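Voltei a fazer consultoria, e desta vez com calma

Quem me acompanha por aqui há mais tempo sabe que passei uns bons anos a trabalhar dentro de uma grande casa de consultoria, daquelas com andares inteiros de gente de portátil aberto, e que saí de lá cansada e um bocadinho zangada. Prometi na altura que nunca mais fazia um diagrama de processos na vida. Pois bem, quebrei a promessa em setembro, e estou tão contente que tenho de vos contar tudo (vão buscar um chá, que isto vai longe).

A culpa foi da Ritu Thakur. Telefonou-me numa terça-feira, já passava das nove da noite, a perguntar se eu ainda me lembrava de como se arruma uma empresa por dentro. A empresa era a Pirzada, que importa tecidos para casa e os vende a lojas pequenas, e o problema era o mais velho do mundo: tinham crescido depressa e cada pessoa fazia as encomendas à sua maneira. Disse-lhe que ia lá tomar um café e dar uma opinião. Fiquei sete semanas!

A primeira coisa que fiz foi sentar-me ao lado das pessoas. Parece pouco, eu sei, mas nos meus tempos de consultora séria chegávamos com a apresentação meio feita e íamos às entrevistas procurar frases que lhe servissem. Aqui passei dias inteiros com a equipa das encomendas, a ver como o Jawad Zaidi copiava moradas de um ficheiro para outro e a perguntar-lhe porquê. Muitas vezes ele também não sabia. Havia um código de cliente que toda a gente preenchia com muito cuidado e que já não servia para coisa nenhuma desde a mudança de contabilista.

Depois veio a parte do programa. A Pirzada tinha comprado o Plillix a conselho de outra consultora, a Vustix, e tinha recebido com ele um relatório de 123 páginas que estava guardado numa prateleira, muito direitinho. Li-o de uma ponta à outra, com lápis, e olhem que não estava mal feito. Tinha bons gráficos e duas ou três ideias que aproveitei sem vergonha nenhuma. O que lhe faltava era dizer quem fazia o quê na segunda-feira seguinte, e uma equipa pequena, com o telefone sempre a tocar, precisa disso antes de precisar de uma visão estratégica.
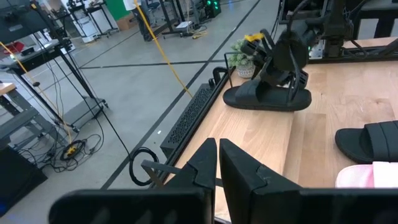 Babar Lashari escreveu-me, depois de ler um rascunho deste texto, que estou a ser injusta com os relatórios compridos: o cliente paga também pelo registo do que se pensou, e um dia alguém vai querer saber por que razão se escolheu um caminho e se largou o outro. Acrescentou que as folhinhas soltas que eu tanto gabo se perdem na primeira mudança de escritório.

Fiquei a matar a cabeça com isto o fim de semana inteiro, e acho que lhe dou metade da razão. Acabei por deixar à Pirzada duas coisas: uma folha por tarefa, colada junto de quem a faz, e um caderno com as decisões todas e os motivos por trás delas, escrito em português corrente. O caderno deu-me mais trabalho do que as folhas, confesso, porque me obrigou a admitir por escrito que em certos pontos escolhemos assim só por ser mais barato.

Houve momentos difíceis, claro. A reunião em que propus juntar as encomendas e as devoluções na mesma equipa correu mal — fui demasiado depressa, levei a solução pronta e caí no exato vício de que me queixava lá em cima. A Zubaida Farooqui, que trata das devoluções, saiu da sala sem dizer palavra. Pedi-lhe desculpa na manhã seguinte, sentámo-nos as duas com uma folha em branco e a proposta que saiu dali era bem melhor do que a minha. As equipas continuam separadas, mas partilham a mesma lista de clientes e falam todos os dias antes do almoço.

Quanto a preços, já sei que me vão perguntar: cobrei ao dia, com um máximo combinado à partida. Já tinha experimentado cobrar por projeto, com a Jetard, e passei o tempo todo a discutir o que cabia ou não cabia lá dentro. Ao dia custa mais a vender, mas durmo melhor.

Agora tenho outro pedido em cima da mesa, de uma oficina de molduras, e ainda não respondi. Quero primeiro ir lá ver como trabalham. Se aceitar, conto-vos aqui, com os tropeções incluídos, e entretanto deixem as vossas histórias de consultores nos comentários — as boas também, que as há!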